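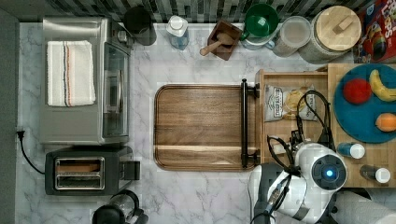 Melur Nair

The kitchen bench has long been treated as the surplus space of the Australian home, the surface on which things are left until a better place is found for them. A new short course offered by the Jiltdale Centre for Domestic Design asks householders to regard it instead as a room within a room, with its own boundaries and its own order.

The course, which opens in August, accepts 30 participants and is conducted over 2 evenings. Its convenor, Yanti Hutapea, has spent 15 years advising on the refurbishment of rental kitchens, where walls and cupboards generally cannot be altered and the bench must do most of the work.

Ms Hutapea's first principle concerns the back of the bench. Items in constant use, such as a pump bottle of soap, a canister or a lidded glass jar, are to stand against the splashback tiles in a single line. Appliances are grouped at one end, close to the wall and the power point. A toaster and a toaster oven may share a corner, and neither need be put away between meals.

"People apologise to me for having a toaster on display," Ms Hutapea said. "They eat toast every morning. It should be out."

The centre of the bench is reserved for the cutting board. The course recommends a board of generous size, in walnut or a comparable hardwood, with a handle fitted at one end. Marble-patterned surfaces, popular in recent renovations, are considered well suited to a dark timber, against which crumbs and peelings are readily seen.

Trays receive particular attention. A shallow wooden tray with raised edges will hold a bag of chips or the week's fruit, and can be carried to the table in one movement when the bench is required. Tea towels are the subject of some disagreement among past participants. Ms Hutapea prefers a rail, and advises that a folded towel be lifted from the top of a toaster oven before the oven is switched on.

Enrolment is $200 and includes printed notes. Applications are received at the Centre's front office.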